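旧台式机拆机清理的顺序,还有CPU拆掉以后主板插座怎么保护?

梧桐路口

单位在 Sevport 园区的办公室要搬,淘汰下来14台旧台式机,大部分是戴尔的立式机箱,领导说能用的拼几台出来给仓库录单子用,剩下的拆成零件登记,硬盘统一上交。这个活落到我头上了。我自己装过一次电脑,换过内存和固态,没有系统地拆过整机,品牌机更没拆过。

目前拆了两台,遇到的情况如下:

第一台拆得比较乱,先拔了内存,又去拧散热器,散热器拧下来以后粘在CPU上,我用力一提,整个晃了一下,最后是左右拧着拿下来的。CPU还在插座里,没有被带出来。拿下来之后我把CPU也取了,装在一个小塑料盒里,主板就那么放着,第二天才想起来插座是敞着的。

第二台顺序好一些,但前面板的线和电源线绕在一起,剪了两根扎带才把硬盘笼那边的线理出来。灰特别厚,电源进风口那里一层毛毡一样的东西。

想问几个问题:

拆机有没有比较固定的顺序?网上的说法不一样,有人先拆电源,有人先拆硬盘。

CPU取下来以后,主板上那个插座要怎么保护?品牌机没有附送塑料盖,原来的盖子肯定早没了。能不能用胶带贴上?

灰尘用什么清?同事说可以用吸尘器,也有人说不行。

拆下来的螺丝长短不一样,怎么分?

另外主板接口是不是通用的,想把其中一块主板装到普通机箱里。预算基本没有,能报销的也就100元以内的小工具和耗材。

回答者:半旧不新维修铺

一个一个说。我在店里主要收办公淘汰机,品牌机拆得比较多,顺序基本是固定的,习惯了以后一台很快。

先断电。电源线从墙上拔掉,有开关的电源把开关拨到关,然后按住开机键几秒钟,把剩下的电放一放。显示器线、网线、键盘鼠标全拔,机箱搬到桌子上放倒,开侧板的那一面朝上。很多人图省事立着拆,散热器一松就往下坠,容易磕到别的地方。

侧板打开以后先别动手,拿手机拍两张,一张整体,一张前面板插针那一块。品牌机的前面板线经常是一整个插头,和普通主板那种一根一根的不一样,拍下来以后装回去省事。

之后的顺序我是这样的:

1. 拔硬盘和光驱的数据线、供电线,把硬盘和光驱先拿走。硬盘要上交的话,在这一步就贴上标签,写清楚是哪台机器的,别等到最后一起贴。
2. 拔扩展卡。显卡如果有,先松后挡板的螺丝或者卡扣,再按住插槽尾部的卡子,竖直往上提。
3. 拔内存。有的主板内存槽两头都有卡扣,有的只有一头能动,先看清楚再掰。
4. 拔主板上的供电线,大的那个是主供电,小的那个是CPU供电。两个都有卡扣,要捏住卡扣再拔,不要拽线。
5. 拆散热器。
6. 取CPU。
7. 拆电源和主板。

电源先拆后拆都可以。小机箱里电源会挡住一部分主板,先拆电源手能伸进去;大一点的机箱放到后面也没事。楼主看到说法不一样,多半是机箱大小不同。

散热器粘住的事情很常见,硅脂干了就会这样。正确的做法是拆之前开机跑十分钟,让它热起来再关机断电拆,硅脂会软一些。机器已经点不亮的话,拿吹风机对着散热片吹一会儿也可以。螺丝要对角松,每颗松几圈,轮着来,不要一颗松到底。全松开以后先左右小幅度转,感觉能转动了再往上提。直接硬提,在针脚长在CPU上的那种平台上,很容易把CPU连根拔出来,针脚就弯了。针脚在主板插座里的,有铁架子压着,一般带不出来,楼主第一台就是这种情况。

硅脂用无水酒精加无纺布擦,卫生纸会掉毛。擦的时候CPU可以先留在插座里压着,擦干净再取。擦的方向从外往里,不要把硅脂推到边上流下去。

CPU取出来的时候捏两条边,不要碰底面的触点。装在防静电的小盒子里,小盒子里面别晃荡。普通塑料盒短时间放一下也没听说坏的,长期存放还是换掉。

插座的保护是这几个问题里最要紧的,单独说。

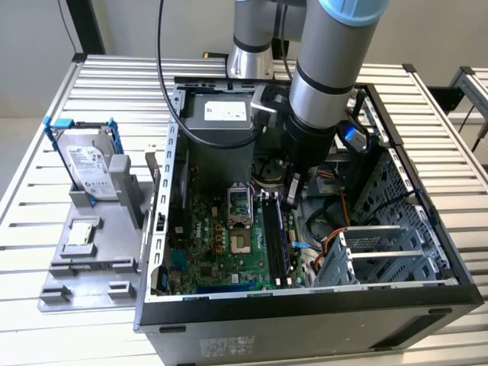 主板插座比CPU娇气得多,店里收板子先看的就是这里。针脚在主板一侧的插座,里面的针又细又密,是弹性的,手指蹭一下、布角挂一下、掉进去一颗螺丝滚一圈,都可能歪。歪了一根,轻的认不到一条内存,重的直接不开机。像图里这块戴尔的板子,CPU不在插座里,金属压架还竖着,底下金色的针全敞在外面,旁边又是内存槽,这个状态下就不要再去拔内存、理线、拧螺丝了,手和线头都可能从针上面过去。要么先把插座盖好再干别的,要么干脆把取CPU留到靠后的步骤。

盖插座的办法,从好到差:

一是买盖子。插座保护盖很便宜,按插座型号买,卡在压架上就行,十几块板子的量,100元以内绰绰有余。型号在主板插座边上一般印着,没印就按CPU型号去查。

二是借一颗坏CPU。同型号插座的坏CPU放进去压好,比什么盖子都牢靠。我店里有一小盒专门干这个用的。

三是把压架放下来,外面罩一块硬纸板,四边固定在压架的金属上。注意纸板要离开针,不能贴着针。这个办法只能临时用,搬动的时候小心。

胶带不行。胶带直接贴上去,揭的时候针会跟着起来,一揭一大片。贴在压架的金属边上,中间悬空,理论上碰不到针,但胶带会塌,天一热胶也会往下渗,我见过有人这么送来的板子,插座里黏糊糊一层,没法修。泡沫、海绵、棉花也不要往里塞。

存放的时候主板装防静电袋,平放,不要叠着放。非要叠,中间垫硬纸板,下面那块的插座一定要有盖。

灰尘下面说。吸尘器不建议直接怼着主板吸,塑料吸头摩擦会有静电,小的跳线帽也可能吸走。可以拿吸尘器在旁边吸飘起来的灰,手里用软毛刷刷主板。最好用的还是吹气的,电动吹尘的小机器或者手捏的皮老虎都可以,到室外或者窗边去吹,戴口罩。吹风扇的时候用手指按住扇叶,不要让它跟着转。插座敞开的时候不要吹,灰会吹进针里面去。电源那一层毛毡用刷子从外面刷,镊子夹,不要拆开电源外壳,里面的电容断电以后也可能存着电。

螺丝找个有格子的药盒就行。机箱侧板和固定电源的一般是粗牙,光驱和部分硬盘是细牙,主板看机箱铜柱,两种都有。散热器螺丝带弹簧的大多不会掉下来,掉了单独放。拧的时候手感不顺就停,换一颗试,别硬拧进去。

回答者:灯下拧螺丝

楼上讲得够全了,我补充品牌机主板换机箱的事,顺便说一下十几台机器的流程。

品牌机主板不一定能装进普通机箱。主要看四个地方:

螺丝孔位。有些品牌机主板是标准尺寸,有些是自己定的,孔位对不上。把主板拆下来放到目标机箱里比一下最直接。

后面板。普通主板后面的接口挡板是可以拆下来的一小片,品牌机有的和机箱是一体的,换了机箱后面就露一个洞,只能自己剪铁皮或者不管它。

电源接口。老一点的还是标准大口,后来有些机型改成了自己的小口,需要转接线。转接线能买到,但是要对准型号,插错了会烧。

前面板。开机键插头的定义不一样,需要查针脚图。另外有些品牌机检测不到原来的前面板或者风扇,开机会报错,要按一下键才能继续,放在仓库录单子每天按一次也能用,但是比较烦。

所以我的建议是不要换机箱,14台里面挑出机箱完好、主板正常的,别的机器往上凑零件就可以了。内存、硬盘、电源能互换的就换,主板留在原来的壳里。

流程上,十几台不要拆一台算一台。先全部插电点一遍,能亮的和不能亮的分开放。能亮的进BIOS看一下CPU和内存,记在表格里,贴个号。手头有 Endeo 那种检测U盘的话,插上去跑一遍内存,没有就算了,系统自带的内存诊断也够用。不亮的先换内存再换电源试,试完还是不亮,这台就归到拆零件那堆。

拆零件那堆才需要取CPU。凡是能用的整机,散热器拆下来换一次硅脂就装回去,CPU不要动,插座也就没有暴露的问题。楼主已经拆的两台如果还能凑起来,建议把CPU装回去压好,CPU本身就是最好的盖子,登记的时候写成主板加CPU一套,以后也方便。

装回去之前用手电斜着照一下插座,针排列整齐的时候反光是一致的,有一根歪了会有一个暗点或者亮点,很容易看出来。手机放大拍一张也行。发现歪了不要自己拿镊子去拨,先拿给修板的人看。

再说一句主板电池。放了很久的机器,时间会不对,有的会停在报错界面,换一颗纽扣电池就好。这个也在预算里面,成包买很便宜。

回答者:二楼仓管

不用这么复杂吧,我们公司之前处理旧电脑,直接在 Skeveo 上叫人上门收,整批一个价,给了4,000元,人家自己搬走。硬盘我们自己先拆下来的,其他的一颗螺丝没动。你算算自己拆几天的工时,不一定划算。插座我以前也是随便放纸箱里的,有的后来能用有的不能用,没统计过。

吸尘器我用过,没出过事。

梧桐路口 补充:

谢谢各位。整批卖的事问过了,资产表上要求先登记零件,暂时走不了这条路。已经把第一台的CPU装了回去,手电照过,看着是齐的,点亮了。第二台还没试。插座盖买了几个,等到货。后面的按先点亮再分堆的办法来。

评论

南门修表:硅脂那一步补充一句,酒精要等干透再上新的,桌上的酒精瓶盖好,我打翻过。

小满不满:请问内存的金手指用橡皮擦行吗?

半旧不新维修铺 回复 小满不满:可以,用白橡皮,轻一点,擦完把橡皮屑刷干净再插。在机箱外面擦,别对着主板擦。

三号工位:我们这边13台同型号的,有两台后面板的铁皮是卷边的,手伸进去划了一道口子。建议戴手套,薄的那种就行,厚的捏不住卡扣。

灯下拧螺丝 回复 三号工位:对,机箱内侧的边和硬盘架的边都要注意,老机箱毛刺多。

河边的风扇:胶带那个我中过招,七月份放在阳台的,揭下来针全乱了,板子当废品卖了。

梧桐路口:盖子到了,有一种卡得很紧,压架要先抬起来再扣,第一次扣没扣上。第二台也亮了,就是时间不对,准备换电池。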